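Burkham office waste log — README

Last touched in June by Hajnalka. Haris Todorova has the older versions, ask her before deleting anything.

What this is

Weights of everything thrown out in the Burkham office, one row per bag. 3,348 rows. Started as an argument over the cleaning contract, then kept going. One CSV, one notes file, a folder of photos.

Files

bags.csv — the main table
notes.txt — odd days, moves, parties, scale trouble
bin_list.csv — 18 bins, with floor and nearest desk cluster
photos/ — small, not complete

Columns in bags.csv

bag_id — runs in order, gaps are real
bin — matches bin_list.csv
stream — general, paper, mixed, food
grams — whole bag, tied. Bag weight NOT subtracted
time — when weighed, not when collected
who — initials
flag — see below

Flags

W = wet, mostly coffee grounds
S = split bag, reweighed in a second one
P = pizza day
X = don't trust it

Known problems

Kitchen scale (the Pralto one) reads in steps of 10 grams. The Erumis scale upstairs is finer but drifted in spring, so anything over 600 grams from up there has an X on it. Might be too strict. Didnt go back and check.

Bins move. People like them nearer the door. bin_list.csv has the position at the start only, moves are in notes.txt if anyone told us.

"mixed" means the person weighing gave up sorting. Too many of these in the first weeks, fewer later.

Tomić took over the cleaning part way through and they collect at 6 am instead of the evening. So the time column shifts. Food weights go up a bit after that too, no idea why.

Paper is undercounted. Shredder bags went out by a diffrent door and never got on the scale. Haris has a seperate list somewhere.

Bin type

Dark body, yellow lid, yellow foot pedal, icon on the front.

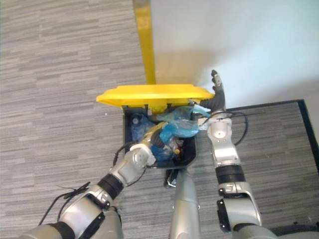
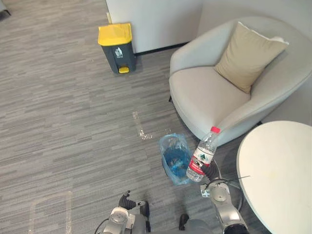
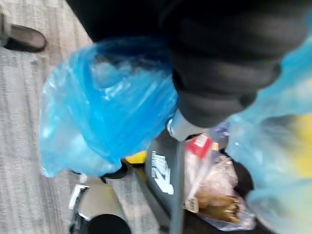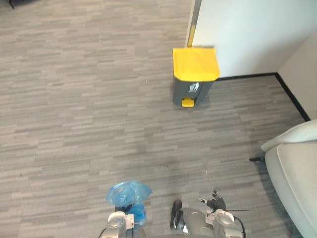
Loading it

Semicolons, not commas. UTF-8. Empty grams means not weighed, zero means an empty bag — please don't fill the blanks with zeros, somebody did that once and the averages went silly.

To do

- merge the shredder list
- recheck the X rows from upstairs
- one name per bin, "kitchen 2" and "kitchen b" are the same
- ask Tomić for their pickup sheet

Use

Fine to share inside and with students. Take the who column out first. Questions to Hajnalka Kelemen, mornings are best.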